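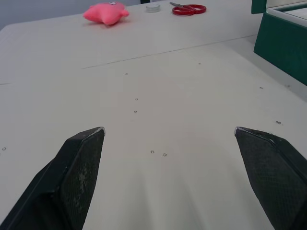 Tredden presenta Kivska, una mesa de trabajo de superficie blanca para talleres, aulas y cocinas de prueba

04/04/2024

Tredden amplía su catálogo de mobiliario técnico con Kivska, una mesa de trabajo con tablero blanco y liso, de acabado ligeramente brillante. El modelo se puede pedir desde hoy a través de la red de distribución de la empresa y sustituye a la serie Praltard, que dejará de fabricarse a finales de abril.

La nueva mesa está pensada para espacios en los que un mismo puesto cambia de uso a lo largo de la jornada: montaje de piezas pequeñas por la mañana, preparación de pedidos por la tarde, clases prácticas en los centros de formación. El tablero admite puntos de fijación en la propia superficie, de manera que se pueden sujetar accesorios y retirarlos después sin cambiar de mesa. Los clientes que no necesiten fijaciones pueden pedirlo liso.

"Los talleres nos pedían un tablero claro en el que una arandela o un tornillo caído se localizara enseguida", explica Kavinda Paul, responsable de producto de Tredden. "También querían pasar un paño al terminar y guardar el material en su sitio. Con la serie anterior había que desmontar el canto para limpiar bien la junta, y eso lo hemos corregido."

Antes de su salida al mercado, Kivska se ha utilizado durante 40 días en las instalaciones de Jitpraphai, empresa dedicada a la clasificación y el embalaje de componentes. Durante ese periodo, los equipos de Jitpraphai anotaron las incidencias de cada turno y propusieron cambios en la altura de trabajo y en el reparto de los accesorios. Tredden ha incorporado dos de ellos a la versión definitiva: el pie regulable se ajusta ahora desde la parte frontal y los accesorios de sujeción se entregan en una bandeja con compartimentos.

Kivska se vende por módulos, que se unen entre sí para formar bancos de trabajo largos o islas centrales. La carga máxima admitida es de 300 kilos por módulo, repartidos de forma uniforme. El montaje requiere dos personas y una llave hexagonal incluida en el embalaje. Los módulos se suministran con las patas sin montar y el tablero protegido con una lámina que debe retirarse antes del primer uso.

Para la limpieza diaria, el fabricante recomienda un paño húmedo y jabón neutro. Deben evitarse los estropajos metálicos y los productos abrasivos, que pueden quitar brillo al tablero. El polvo que se acumule en los puntos de fijación se retira con un cepillo de cerda blanda.

La primera serie consta de 147 módulos, destinados en su mayor parte a centros de formación profesional y a pequeños talleres. El plazo de entrega previsto es de nueve días laborables desde la confirmación del pedido. Los clientes de Praltard podrán seguir solicitando repuestos de patas, cantos y tornillería por los canales habituales. Los accesorios de Praltard no son compatibles con los puntos de fijación de Kivska.

Sobre Tredden

Tredden diseña y fabrica mesas, bancos de trabajo y sistemas de almacenaje para talleres, aulas y cocinas profesionales. La empresa atiende a sus clientes por medio de distribuidores autorizados y ofrece servicio de montaje y repuestos.

Contacto de prensa: Kavinda Paul, Tredden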